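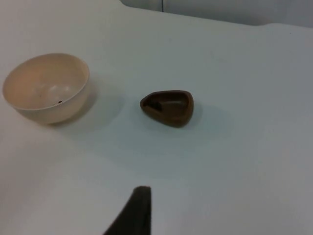 A cream-coloured bowl on a pale tabletop.

Udorton Soup and Stew Recipes: README

Welcome, and thanks for stopping by! This is the plain-text collection of soup and stew recipes gathered from home cooks in and near Udorton, typed up over a couple of winters and finally put into one tidy folder. There are 1,458 recipes in it at the moment. Plenty of them are for pea and ham, and I've left every version in, as people feel strongly about their pea and ham.

Last updated February 2021.

What's in the folder

recipes.csv has one row per recipe. The columns are id, title, source, serves, ingredients, method, notes and season. Ingredients are separated by semicolons, and so are the steps in the method, so please be careful if you open the file in a spreadsheet that likes to split on those.

units.csv is the little table I used to turn cups, spoons and "a good handful" into grams and millilitres. The handfuls are my own judgement and you're welcome to change them.

sources.txt lists the places the recipes came from. The two biggest are the Dirow community cookbook and the Restel recipe cards, which arrived in a biscuit tin and smelled of nutmeg for weeks.

The Crăciun folder holds the Christmas soups, mostly sour ones with meatballs or smoked pork. Keep the file encoding as UTF-8 or the folder name and a good many of the titles will come out as gibberish.

How the recipes were typed up

I kept the cooks' own wording wherever I could, including "cook until it looks right", which turns up a lot. Spelling has been evened out to Australian usage, so it's flavour and colour all the way through, and capsicum in place of bell pepper. Oven temperatures are in Celsius. If a card gave no serving size I left the column blank — guessing seemed worse than a gap.

Tablespoons are a bit of a nuisance. An Australian tablespoon is 20 ml and most other countries use 15 ml, and the older cards don't say which one they mean. I've left the spoon measures as written in recipes.csv, and the converted amounts assume 20 ml. For salt and chilli, start with less and taste as you go.

Known problems

Up to 400 recipes have no season filled in. I'd love to fix this but it's slow going, and a lentil soup is good any time of year as far as I'm concerned.

There are doubles. Some are the same recipe under two names, and others differ only by a bay leaf. I haven't merged any of them.

A few methods mention a step that never made it onto the card, such as "add the dumplings" with no dumplings anywhere in the ingredients. These have the word CHECK in the notes column.

None of the recipes have been tested for this collection, and there's no allergen information. Please read the ingredients properly before you cook for anyone with an allergy.

Using and sharing

Cook from it, print it, build a meal planner on top of it, whatever you like. Keep the source column with the recipe when you pass it on, so the cookbook or card it came from still gets its credit.

Corrections are very welcome. Send the recipe id and the line you'd change, and put a short note with it if the fix comes from your own family's version — I do like reading those. New recipes can go in as plain text with the ingredients first, and I'll sort out the columns when I next sit down with the file.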